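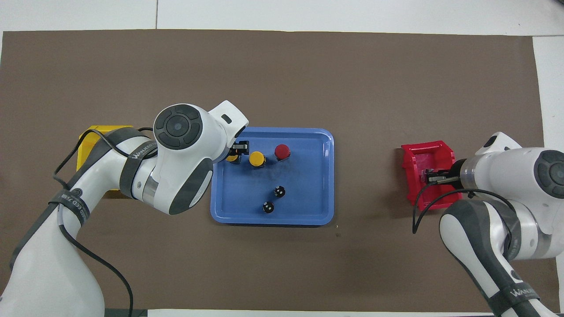 Yellow and red blocks in a blue tray, on brown paper.

Vullwood opens its doors a second time

Dollov's puzzle game built a following on patience. The sequel asks for more of it, and gives players a town to be patient in.

Sep 12, 2026

The first Vullwood took place in one house. You arrived at night, the front door locked behind you, and you spent the next ten hours or so working out which clock to wind and which drawer to leave alone. It had no combat, no map and very little music. Players who liked it tended to finish it twice.

Vullwood: Salto, out next month on PC and consoles, moves the story down the hill. Salto is the town you could see from the attic window of the original, a row of lights that never did anything. Now it has streets, a ferry landing, a school, a dairy and 153 rooms you can walk into. Dollov says all of them are used somewhere in the main story or in the side cases, although several don't open until the last chapter.

I played the first 5 chapters over two long days on a preview build. It is a bigger game and a slower one, and the slowness will put some people off.

The basic loop hasn't changed much. You find an object, you turn it over in your hands, you notice a mark or a missing piece, and you go looking for the place it belongs. The first game kept the object and the place within a minute's walk of each other. In Salto they can be at opposite ends of town. A brass token I picked up behind the dairy in chapter one stayed in my bag until chapter four, when I finally saw the same stamp above a door at the ferry landing. By then I had tried it in every slot I came across.

To help with this, the sequel adds a notebook. It records what you have picked up, where you found it and what you have already tried. It does not tell you what to try next. You can draw lines between entries, and if two things are connected the line stays after you close the book. If they aren't, it fades. That is the entire hint system on the standard setting. A gentler setting marks the streets that still have something to find.

Time is the other addition. Salto runs on a clock, with shops opening in the morning and the ferry crossing in the afternoon. You can sit on any bench and skip ahead by an hour, but you can't go back, and a missed ferry means waiting for the next day's. Nothing I found could be lost for good. I did waste a full day in the game because I went to the school before looking at its timetable, which was pinned up at the landing I had just left.

The date matters too. The story is set in June of 1549, according to the town's own calendar, which doesn't match ours and counts from an event the game takes a while to explain. Letters, gravestones and shop ledgers all use it. One of the better puzzles in the preview depends on working out how old a person was from a ledger entry and a bench plaque. There is a fair amount of reading. Subtitles and documents can be enlarged, and every handwritten page has a plain text version one button away.

The strongest chapter so far is the third, set almost entirely inside the Van Leeuwen dairy. The family is never seen. You learn about them from the way they stored things, from the height of the coat hooks and the names scratched into the cooling room wall. It is the closest the sequel comes to the feel of the old house, with short distances and a lot of doors, and the final puzzle there uses nearly everything you have handled in the building.

The streets between these places are less interesting. Salto is handsome in the rain and there are a few townspeople to talk to, but their lines repeat quickly. Running is allowed this time, which helps. Fast travel by cart opens up in chapter two and costs an hour on the clock for each trip.

Performance in the build was steady on a midrange PC, apart from a stutter when entering the ferry landing. I ran into one bug that mattered: a cabinet that closed on my hand and wouldn't release it until I reloaded. The game saves at each bench and whenever you enter a building, so I lost a few minutes.

You don't need to have played the first Vullwood. A short recap can be watched from the main menu, and the house itself can be visited late in the story. Players who still have a finished save from the original will find the front door unlocked. Everyone else gets a new puzzle for the key, which I haven't seen.

Controller and mouse are both supported, and both work well for turning objects. The mouse is better for the notebook. On a controller, drawing a line from one page to another takes a steady thumb, and I switched over to the mouse each time I had more than a couple of entries to connect.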